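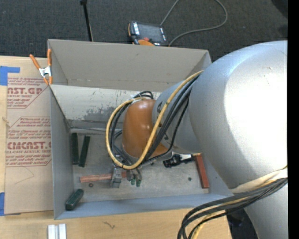 *Words by Iñaki Soler. For readers aged eight and up.*

# What is a bin for?

When people say "bin" they often mean the thing you throw rubbish into. There is another sort of bin, and it has nothing to do with rubbish. It is an open box for keeping things in. Shops, workshops, farms, libraries and post rooms all use them, and there may be one under your bed.

A bin like this has a floor, walls and no lid. You can look in from above and see what you have got, and you can put a hand in without opening anything. The grey one at the top of this page is rectangular, with thin walls, and it rests on a light wooden tabletop. It has scuffs and scratches on the inside, and there is a reddish-brown bar across it.

## Why so many bins are rectangles

Try this with some mugs and some books. Push the mugs together on a table as closely as you can. There will still be gaps between them, because round things only touch at their sides. Now push the books together. They fit with hardly any gap at all.

Bins work in the same way. A round tub is fine on its own, but a shelf full of round tubs wastes a lot of shelf. Rectangular bins sit side by side and use nearly all the room.

Round shapes do have one good point, which is that they have no corners. Corners are where crumbs, grit and lost screws end up. If you have ever tried to get the last bit of sand out of a toy box, you will know about corners.

## Straight walls and sloping walls

Look at an empty yoghurt pot. It is a little wider at the top than at the bottom, so its sides slope. Many bins are made like that too. Sloping walls let one empty bin slide down inside another, and a whole pile of them takes up not much more room than one. This is called nesting. Shopping baskets nest, and so do most buckets.

Straight walls hold more, as the floor is as big as the opening. But empty bins with straight walls won't nest. They have to be stacked one on top of the other, or stored side by side, full of air.

Sloping walls are useful in another way. Small things slide down them towards the floor, and it is easier to scoop something up a slope than up a steep wall. Shops that sell nails and bolts loose often keep them in trays with a sloping front for this reason.

## How deep should it be?

This depends on what goes in it.

- **Shallow bins** are good for small things such as beads, keys or pencils. You can see everything at once.
- **Medium bins** suit tools, shoes and toy cars.
- **Deep bins** are best for big light things such as balls or cushions.

If you put small things in a deep bin, the ones at the bottom get forgotten. If you put heavy things in a deep bin, it may become too heavy to lift. A bin full of books is much heavier than the same bin full of socks, even though it looks just as full.

Long things are awkward in any bin. A ruler or a bar will lie flat if the floor is long enough. If the floor is too short, try laying the long thing from corner to corner. The line between opposite corners is called the diagonal, and it is the longest straight line you can draw on the floor of a rectangular box.

## What the marks tell you

A new bin is usually smooth. After it has been used for a while it gets marked, and the marks come in different kinds.

A **scratch** is a thin line made by something hard or sharp dragging along the surface. A **scuff** is wider and softer-looking, and you get one when something rubs. You probably have scuffs on the toes of your shoes. A **worn patch** is a place where rubbing has gone on so long that the top of the surface has changed colour or become dull.

In the grey bin, one of the walls is off-white and slopes down, and it has a dark worn patch near the bottom with small scratches higher up. The floor has lighter scuffs and dusty streaks.

Marks like these don't stop a bin from working. A crack is different. A cracked bin can split when it is lifted, so it should be taken out of use.

## A very big lot of bins

The Hetotance store keeps spare parts for bicycles. It has 2,747 bins on its shelves, and when I visited in September, 2,237 of them had something in. The rest were empty and waiting.

With that many, nobody could remember where everything was kept. So each bin has its own number on a label, and a list says what belongs in each number. Bin 229 is for bells. If you want a bell, you look up "bell" on the list, walk to 229 and take one out. You don't have to look in any of the others.

The numbers run in order along the shelves, which sounds too simple to mention, but it matters a great deal. Imagine a street where house 10 came after house 63.

The things themselves are not in alphabetical order. Brake blocks are close to the door as people ask for them most often. Heavy parts are on the low shelves - that way they don't have to be lifted down from above anyone's head.

## Try it yourself

You will need a drawer or shelf that is in a muddle, and a few empty boxes without lids. Shoeboxes are good.

1. Take everything out and put it on the floor or a table.
2. Make groups of things that belong together. You decide what "together" means. It could be by colour, by size or by what they are used for.
3. Choose a box for each group. Use shallow boxes for the small things.
4. Write a label for each box and stick it on the side that faces you.
5. Put the boxes back, with the ones you use most at the front.

You may have a few things left over that don't fit into any group. Give them a box of their own and label it "Other". Even the Hetotance store has one of those, on the bottom shelf, and when I looked in it there was a teaspoon and a single roller skate.

## Words to know

**Diagonal** - a straight line from one corner to the opposite corner.

**Nesting** - fitting one empty container inside another.

**Scuff** - a mark made by rubbing.

**Stacking** - putting containers one on top of another.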